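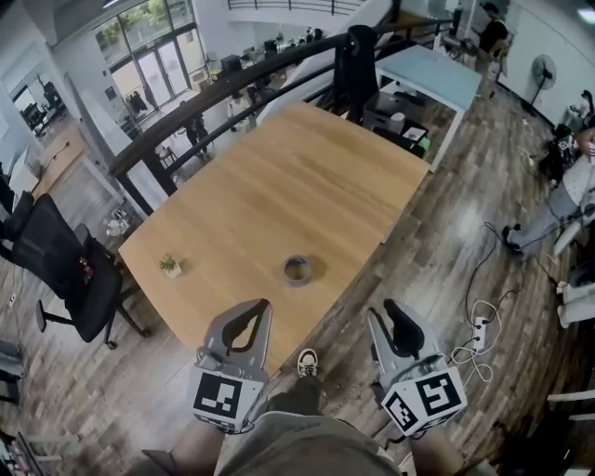
News from the Upper Floor
By Inese Kuusk

In August we finished putting the upper floor of Pollar in order, and I promised to write down what was done, what is still open and where things live now. Some of you were away during those weeks and have been asking me on the stairs. I answered each of you a little differently, I am afraid, so please take this text as the correct version.

The oak table

The light oak table stays where it is. There was a long discussion about turning it, so that the short end would be toward the wall. Ifor Parry made a drawing with both positions and we tried the second one for an afternoon. It was not good. The passage became too narrow for the chairs, and people who sat at the far end had to ask everybody to stand up when they wanted coffee. We turned it back before evening.

Svenja Kofler has cleaned the top with soap for oiled wood and afterward gave it two thin coats of oil. Her request is very simple: wipe the table with a cloth that is only a little damp, and do not use the kitchen spray. The kitchen spray takes the oil out and leaves a gray shadow, as we already know from the shelf downstairs. If you spill something, wipe along the grain. Cups are allowed. Hot pans are not, and I write this only because it has happened.

We also talked about a tablecloth for meetings with guests. Opinions were divided. I am personally against it, since I find the wood much nicer than any cloth we could afford, but Cadi Lewis has a linen one at home and will bring it so we can judge with our own eyes.

The plant

The small succulent in the white square pot belongs to the table and may be moved when you need the space, but please put it back afterward and do not leave it on the floor. Cadi is responsible for watering. She waters rarely, and this is intentional. In the spring we lost its predecessor through too much kindness, as three different people gave it water in the same week and each of them was proud. If you think it looks thirsty, write to Cadi and wait for the answer.

Tape

I did not expect that tape would need its own paragraph. We have bought so many rolls over the years that Cledwyn Griffiths found them in almost every drawer when he was sorting, often with only a short piece left on the core. All of them are now in one box on the stationery shelf, and when you take one to the table you bring it back at the end of the day. Please fold over the last bit of the tape, so that the next person can find the beginning without a fingernail. Do not put tape on the table top itself, also not for a short time. It pulls at the oil.

Chairs

The black mesh chairs on casters are for the upper floor. They have a habit of traveling to the lower level, where they are popular, and then nobody wants to carry them up again. Each of them now has a small mark under the seat that says "Upper." When you leave, push your chair close to the table. Two of them sink slowly when a heavier person sits on them, me included. Cledwyn has ordered new gas cylinders from Clatar and will change them when they come. He did this once before on his own chair at home and says that it needs a pipe wrench and some patience.

The floor and the cables

The wood-look planks have scuffs, and most of them will stay. We tried an eraser sponge, a warm cloth and finally a paste which Svenja's neighbor recommended, and the best result came from the warm cloth. The darker marks near the table did not change at all. Felt pads do not help under casters, but soft caster wheels exist and we are asking for a price.

A bigger matter is the cables. The white power strip still lies on the floor on the right side, and black and white cables run from it in a knot across the planks. I know that it was on my list to solve this in August and it is the one point I did not manage. The plan is a flat cable cover along the floor and a second outlet nearer to the wall. An electrician from Zundeo came to look at it at eight in the morning and offered to do the outlet together with the new light over the stairs. Until then, please walk around the cables and lift your feet, especially when you carry something in both hands. If you unplug a thing that is not yours, plug it in again before you leave.

The fan

The black standing fan has its place by the white wall. In hot weeks it may of course come nearer to the table, only please at low speed when others have paper in front of them. Cledwyn took the grille off and washed it, and the air is noticeably fresher now. The amount of dust that came out I will not describe.

The railing

I come to the subject on which I have received the most messages. The black railing has become our coat rack. A jacket hangs very comfortably there, I admit it, and I have done it myself. However, things fall out of pockets to the lower level, and people are sitting there. Last month it was a set of keys. They landed beside Ifor's bowl of soup, and he was very polite about it.

Therefore we will get real hooks. We have a wooden bar with 40 centimeters between the fixing holes, left over from the old entrance, and Ifor is going to sand it and put it up near the top of the stairs. Until the hooks are there, a jacket over the railing is tolerated if the pockets are empty. Bags are not tolerated. Also please do not place cups on the handrail, even for one moment.

What it has cost

Several members wanted to know the sum. For the upper floor we had set aside 3,000 for the year, and we are well inside of it. The oil, the soap and the gas cylinders were the main expenses until now. The outlet will be the largest part of what remains. Svenja keeps the receipts in the green folder and everyone may read them.

What comes next

The gray storage things on the floor at the left side of the room must still be sorted. If something in there is yours, please take it home or put your name on it before the end of the month. Cledwyn and I will go through the rest one evening after six. Help is welcome, and Cadi has offered to bring her plum cake.

Questions and corrections please to me, by email or on a note in my mailbox beside the door.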